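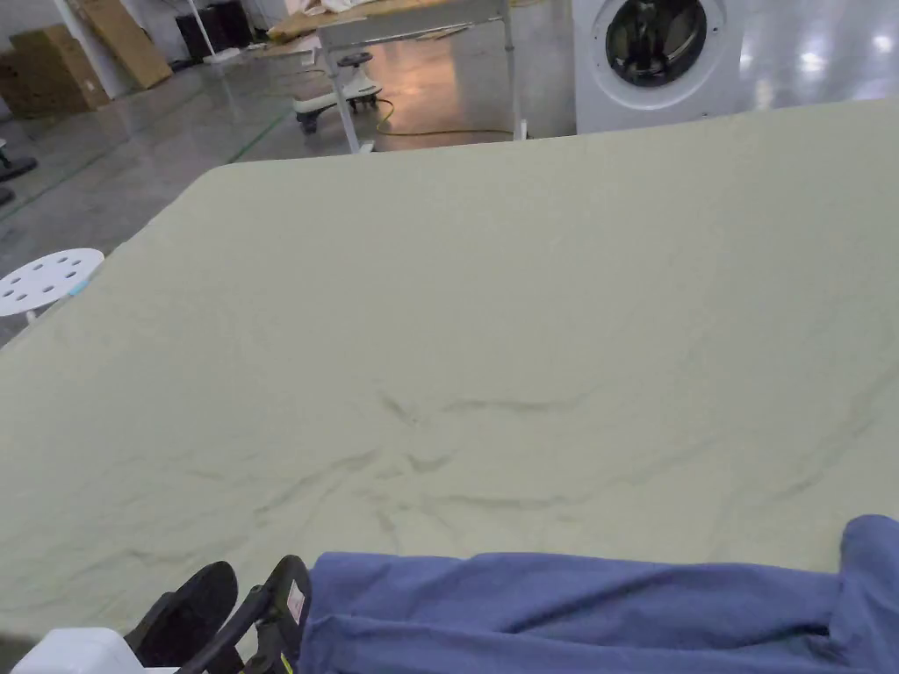 When should tulip bulbs go into the ground? Late autumn is best, once the soil has cooled, and a few weeks after the daffodils and crocuses have been planted.

Kitus opens its autumn bulb season with 81 kinds of tulip

September 6, 2019

Kitus, the bulb nursery at Gridell, has opened its order book for the autumn, and the tulip list is the longest we have ever grown. There are 81 kinds on it, from the small wild species that flower close to the ground in March to the tall, late singles that are still standing when the first roses open. Nine of them are new to the nursery, and we are very pleased with every one!

The new arrival we have talked about most in the packing shed is Mirero, a lily-flowered tulip in soft apricot with a thin cream edge to each petal. It grows to a height of 70 cm, and in our trial beds the stems stood up to a wet and very windy April without staking. The flowers open wide in sun and close again towards evening, and the colour fades gently to buff as they age. We planted it behind a low drift of forget-me-nots last year and would happily do the same again.

Cuadros is a different sort of plant altogether. It is a short, early double in deep plum, with broad grey-green leaves, and it suits pots and window boxes (we grew it in both). The flowers are heavy for their size, so a spot out of the worst of the rain will keep them looking good for longer. It flowers at the same time as most of the grape hyacinths, and the two look very well together.

The other seven newcomers are species tulips and their close relations. These are the ones to choose if you would like bulbs that come back year after year. They need sharp drainage and a good baking in summer, and a gravel garden or the front of a raised bed will suit them nicely. Several will seed about if the heads are left on, although you will need patience, as a seedling tulip can take five years or more to reach flowering size.

For the first time, we have marked every tulip on the list as either "good for one spring" or "likely to return". Customers have been asking us for this for years. Many of the big, showy tulips give their best in the first season and dwindle after that, and it seemed only fair to say so plainly. The markings come from our own beds at Gridell, which are on light, sandy soil, and gardeners on heavy clay may find that their results differ.

Planting notes

Plant tulips at about three times the depth of the bulb, and a little deeper on light ground. October is fine for the species, but we like to wait until the weather is properly cold before putting in the large garden kinds, which lowers the risk of tulip fire, a fungal disease that marks the leaves and spoils the flowers. Bulbs that arrive early can be kept in their paper bags somewhere cool, dry and airy. Please don't leave them in a sealed plastic bag. Any that feel soft should be thrown out.

In pots, the bulbs can go in much closer together than they would in a border, so long as they don't touch. Use fresh compost with a few handfuls of grit mixed in. Squirrels are a nuisance with us every year, and a piece of chicken wire laid over the top until the shoots come through does the job very well.

The trial beds

Nearly 1226 bulbs will be going into the trial beds this autumn, and visitors will be able to see them in flower next spring. Entry to the beds is free and there is no need to book. The labels carry the name, the height and the year of planting, so it is easy to see which kinds are still flowering well after several seasons in the same spot. Dogs on leads are welcome. The paths are grass, and can be soft after rain.

Ordering

The full list can be found on the Kitus website, and a printed copy will be posted on request. Bulbs are sold in packs of five, ten and twenty-five, and different kinds can be mixed in one order. Orders are sent out in turn, with the daffodils, crocuses and snowdrops going first and the tulips following from October. If you would like your tulips held back for later planting, please write this on the order form.

Notes to editors

Kitus grows and sells spring bulbs from its nursery at Gridell. Packs of Mirero and Cuadros are available for garden writers who wish to try them. Please contact the nursery office with a postal address.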